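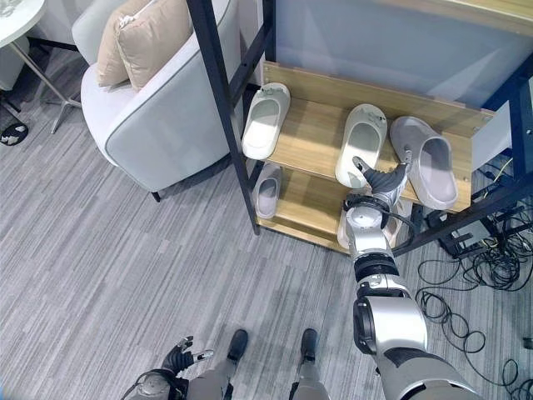

Flimley Entryway – notes and labels on how footwear gets stored in small homes. Version 2 of the set. Mostly shoe racks, some benches, some plain piles by the door. The part people ask for most is slippers, so slippers got their own label group this time. They need it. A slipper has no laces, often no left/right you can read from above, and half the time it's the same off-white as its neighbor. Look at the upper shelf of the wood and black metal rack: three slippers, toes to the back, heels open to the front, and the chunkier one at the right end hangs over the front edge. Under our rules that's placed = yes, overhang = front, toe = back. One over the edge still counts as on the shelf.

What's in it

2,710 records. One record = one rack (or bench, or pile) at one moment. Each record has a picture, a short text note and a label file. 2,303 of them have all three checked by a second reader. The rest were read once and have checked = no. Use them if you want, just don't report scores on them without saying so.

312 records are slippers only. Those are in the slippers folder and also in the main list, so if you load both you will get doubles. Drop by record id. This bit people in version 1 and it will bite people again.

Folders

main – everything
slippers – the slipper-only records, same ids as main
notes – plain text, one file per record
labels – one file per record, comma separated, header on the first line
lists – train, dev and test lists, ids only, one per line

No nested folders below that. Version 1 had them by home, which made the lists a pain.

Where the pictures are from

Two home layouts groups supplied most of it. Cloretti sent the rack and bench material, Olaniyan sent the piles and the mixed entryways. Sturnero did the label tool and the first pass of labels. Second pass was done at Flimley in May. Source is a field in the main list (source = C or O) in case you want to split on it. Worth doing – the Olaniyan entryways are a lot messier and a model that looks good on C can fall apart on O.

Fields in the label file

id – record id, matches the file name
item – number of the item inside the record, starts at 1
kind – slipper, sneaker, boot, sandal, dress shoe, other
shelf – counted from the top, 1 is the highest. Floor is 0
slot – left, center, right. Thirds of the shelf, by eye
toe – back, front, left, right, unclear
overhang – none, front, side
pair – id of the matching item, blank if single or not sure
color – one plain word, see below
hidden – no, part, most
placed – yes if the item rests on a shelf, no if it's on the floor or leaning
checked – yes or no, second reader

Blank means blank. It does not mean none. We went back and forth on this and the older files had "n/a" in some columns, all gone now I think. If you find one send a note.

Shelf numbering

From the top down. Always. Some racks have a cap board that people use as a shelf for keys and mail. If footwear is on it, it's shelf 1. If there's no footwear on it, it gets no number. That does mean the same rack can have different shelf numbers in two records. Known problem, not fixing it in this version, it would mean relabeling the lot.

Sloped shelves count the same as flat ones. There's a slope column in the main list (yes/no/unclear). Slope matters for overhang: on a tilted board a heel can stick out well past the edge and the shoe is still resting fine.

Toe direction

Go by the toe cap. The open end of a slipper is the heel end. Easy with mules and scuffs, less easy with the closed-back kind when they're squashed down. If you can't see the toe or the heel, put unclear. Please don't guess from the slipper next to it – people do put one in backward and those are exactly the cases we want to keep.

Toe = back is by far the more common way on the racks. Toe = front shows up more on benches where someone has to slide them out with a foot. No figures on that here, count your own split.

Pairs

Hardest column. Rules used:

Same kind, same color, same size by eye, and both on the same rack – mark as pair.
Same kind and color but clearly different bulk – not a pair.
Same kind and color, one mostly hidden – leave blank.
Pair split over two shelves – fine, still a pair, if the first rule holds.
More than one possible match – leave blank for all of them.

That last one hurts with pale slippers. Whites and near-whites on the same rack end up with a lot of blanks. We'd rather have blanks than wrong pairs. If you need full pairs for your task, filter to records with pairs_full = yes in the main list.

Color words

white, off-white, gray, black, brown, tan, blue, green, red, pink, yellow, purple, mixed. That's the whole list. Off-white is for anything you'd argue about. Small trim, tabs or logos near the toe don't change the color word, only the main upper counts. Light changes things: a white slipper on the lower shelf reads as gray often enough that color on shelf 2 and below should be taken with some salt. The second reader could change white to gray or back, but only when the two shelves of the same rack disagreed for the same pair.

Hidden

no – you can see the full outline, or near enough
part – something covers it but you'd still name the kind without thinking
most – only a bit shows, kind is a best call

Anything can do the covering. A coat, a bag, another shoe, whatever is in front. We don't record what. If an item is fully hidden it has no row, even if the note says its there.

Notes

Short text, one to four lines. Written by the first reader before labeling, on purpose, so the note and the labels don't always agree. Keep that in mind if you train on notes. Style is all over the place. Some are full sentences, some are "rack, messy, boots at bottom". We fixed typos only where they changed the meaning.

The notes may mention floor covering, wall color, and rack material. These aren't in the labels. A few folks asked for a material column (wood, metal, plastic, cane). Maybe next version. For now search the notes for it.

Using it for tidy scoring

The most common use so far. What we do ourselves, take it or leave it:

Start from placed. Anything on the floor is untidy, done.
Then pairs. A pair with both items in the same shelf and slot is tidy.
Then toe. Pair pointing the same way is tidy, mixed is not.
Overhang alone does not make a rack untidy. Big slippers hang over small shelves and there's nothing to be done about it.
Singles are neutral. A lone slipper at one end of a shelf might be waiting for its match or might be just how they live.

There's no tidy column and there won't be one. We tried it in version 1 and the two readers disagreed so much it was useless. One person's tidy is another person's "where's the other one".

Changes from version 1

Slippers split out from sandals. They used to be one kind. Old files will not match.
Folders flattened.
Overhang added.
Toe = unclear added, before that people left it blank.
Tidy column removed.
Blurry records pulled from main. Ids not reused, so there are gaps in the numbering. Gaps are fine.
Lists redone so that no home is in both train and test.

Known problems

Shelf number shift on racks with a cap board, see above.
Slot is by eye and gets shaky on wide racks. Items near the line between left and center could go either way.
Chunky slippers sometimes labeled boot in the once-read records. We caught the ones in the checked set, hopefully.
Winter heavy. Lots of boots, few sandals.
Kids' sizes are rare. Size is not a field anyway but it does affect the pair rule.
A handful of label files have Windows line endings. Harmless in most tools, strip them if yours complains.
Benches with a lift-up lid: if the lid is down we label only what's on top or under. Inside is unknown.

Loading

Read the main list first, then pull labels by id. Don't walk the folder and hope the order matches, it doesn't. The header line is the same in every label file so you can just stack them. Item numbers run left to right, top shelf first, then the next shelf down. Floor items come last.

To get the slipper set with good pairs: take ids from slippers, keep checked = yes, keep pairs_full = yes. It's a smallish set after that but it's the cleanest part of the whole thing.

Fixes

Send the record id, item number, column, and what you think it should be. One line per fix is plenty. Fixes get batched, we don't push single-row updates. If it's about a pair, give both item numbers please, otherwise we have to go and work out which ones you meant.

Still to do

Material column, maybe
Decide on cap boards
Go through the once-read records
Better word than "pile"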